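Jeu « plier le linge » – club robotique Jirkside
Fiche de données, version de février
Rédaction : Asabe Okoro. Relecture : Aníbal Garcia (partielle, il manque la section sur les annotations).

À lire avant de télécharger

Cette fiche accompagne les enregistrements du projet Cendum, monté par le club pour le concours interclubs de Junddale. Le but affiché est d'apprendre à une politique à plier des vêtements à partir de démonstrations faites avec des pinces tenues à la main. J'ai accepté d'écrire la fiche à condition de pouvoir y mettre mes réserves. Elles prennent de la place.

Contenu

- 140 démonstrations retenues après tri
- 9 séances, toutes chez des membres du club
- vêtements : jeans et pantalons surtout, quelques hauts
- vue grand-angle circulaire prise depuis la pince, non redressée
- découpage en sous-tâches : saisir, étaler, rabattre, poser

Le dossier de candidature annonçait 1 000 démonstrations. Ce chiffre traîne encore dans l'ancienne présentation, merci de ne pas le recopier. Il comptait chaque sous-tâche comme un essai complet.

Extraits, séance de la chambre

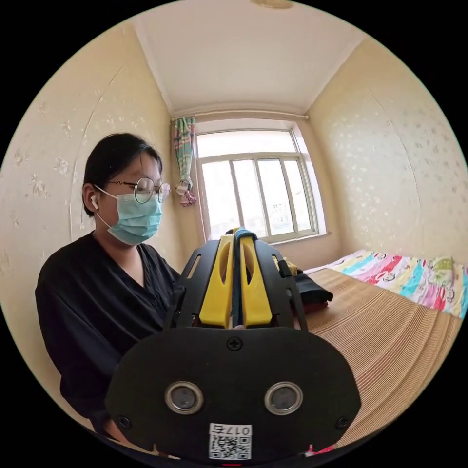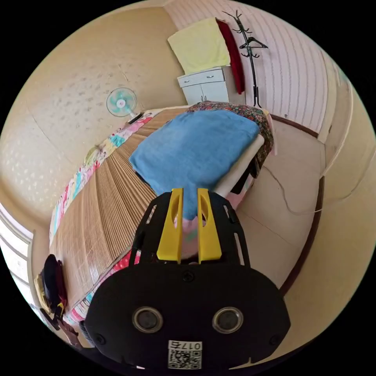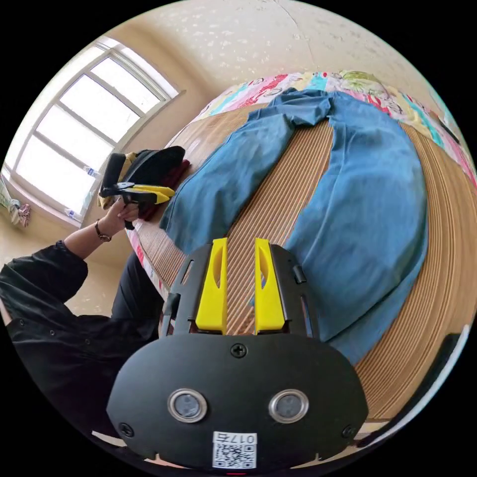
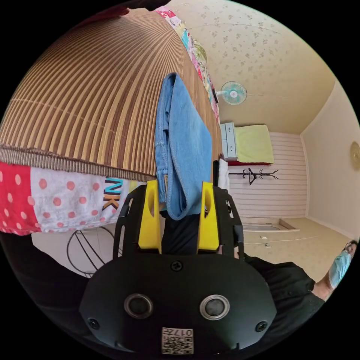
Les quatre vues viennent de la même pièce, et c'est bien ce qui me gêne dans l'ensemble du jeu. Albertina Nogueira a lu le brouillon de cette fiche et trouve que j'exagère : pour elle, un jeu d'étudiants n'a pas à couvrir tous les logements du monde, une natte rayée sous un jean est déjà un fond plus difficile que la table blanche des autres équipes, et si la politique s'en sort là-dessus, elle s'en sortira ailleurs. Elle demande aussi qu'on cesse de parler de « biais » tant que personne n'a fait tourner le test croisé.

Sur le test croisé, elle a raison, il n'est pas fait. Sur le reste je maintiens. Un fond difficile vu cent fois devient un fond appris.

Réserves

1. Les positions de départ des vêtements sont trop sages. On étale, on lisse, on commence. Un tas sorti de la machine ne ressemble pas à ça.

2. Le taux de réussite cité en réunion porte sur 20 essais, avec un seul pantalon, jugés par la personne qui avait entraîné le modèle. Je ne le reproduis pas ici.

3. « Plié » n'a pas de définition. Gualtiero Zuccaro accepte un pli en trois avec une jambe qui dépasse, moi non. Les deux avis cohabitent dans la colonne « succes ».

4. La synchronisation entre les deux pinces a été recalée à la main sur les premières séances. Les décalages corrigés sont dans sync_notes.txt, sans les valeurs d'origine, qui sont perdues.

5. Des personnes sont visibles, parfois le visage en partie masqué. Accord donné pour un usage interne et pour le concours. Rien d'autre.

Utilisation

Convient pour un premier entraînement par imitation, pour tester un redressement d'image, pour un TP. Ne convient pas pour comparer deux méthodes entre elles, ni pour annoncer quoi que ce soit sur le pliage en général.

La séparation entraînement/test du fichier split_v1 mélange les séances : ne pas s'en servir. split_v2 garde deux séances entières à part.

Reste à faire

- double annotation de « succes » par quelqu'un d'extérieur au projet
- séances sur une table, sur un canapé, avec une autre lumière
- retrouver le script de conversion d'Adelino Amaral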